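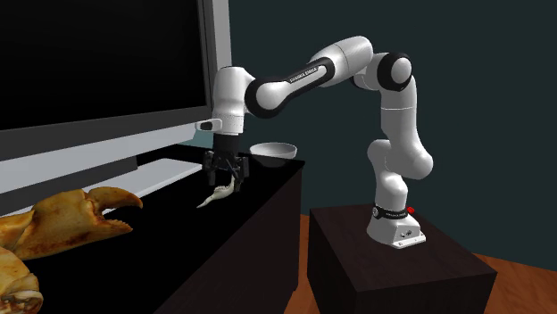 Orange-brown floor, darker brown box

Category: Rendering & Lighting > Materials
642 views · 4 shares

Warm floors and pale objects – who else loves this stuff?

shanthi_m
26 July 2020
I've been back on wood all week and I'm having the best time! My rule used to be one brown per room, and everything came out looking like a cereal box. Now I pick the floor first, go warm with it, then make any wooden furniture two or three steps darker and a bit less saturated. White things suddenly have something to stand against. Does anyone have a favorite trick for keeping the floor from taking over? Mine wants to be orange juice by the time I've added a lamp.

nimal.bepari
Love a warm floor! I'd drop the saturation on the floor before touching the lamp, though. Most wood textures people share were shot in warm light already, so you're warming them twice. I pulled mine down in Gritix and the whole kitchen calmed down.

Honorato
Disagree with Nimal, sorry. Leave the texture alone and cool the lamp a little. If you gray out the wood you lose the thing that made you pick it. Real oak floors ARE orange, go look at my grandmother's hallway.

nimal.bepari
Your grandmother's hallway has 40 years of varnish on it :) But okay, I'll try it both ways tonight.

somkiat_n
Can I put in a word for off-white? It's my favorite thing to light and I never see a thread on it. Pure white has nowhere to go when the light hits it. Start at a pale cream, let the shadows drift to gray, and keep the very bright bit for the ridges. Bone is wonderful for this, all those grooves and odd corners – and a dark background does half the work. 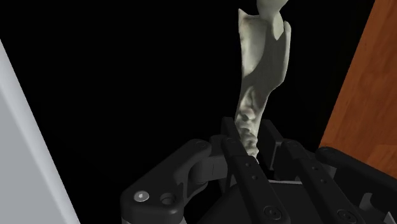
Re: Off-white and dark backgrounds

nisreen_moussa
Oh, I'm so with you on cream! Bone, old piano keys, eggshell, candle wax, I could do nothing else for a month. But I don't get on with black backgrounds. You lose the edge on the shadow side and then you're adding a rim light to get it back, and the rim light always looks like a rim light. I use a very dark blue-gray and it holds together much better.

somkiat_n
Losing the edge is the fun part for me! Let it go and the eye fills it in. Blue-gray does look lovely next to cream, I'll give you that.

shanthi_m
Trying the dark blue-gray right now. Also cooled the lamp like Honorato said, and my floor is a floor again. Nimal, how did your two versions come out?

nimal.bepari
Cooler lamp won in the kitchen. Desaturated wood won in the bedroom. I'm posting both in October's challenge thread.

This site uses cookies to remember your login and preferences. Accept | Manage settings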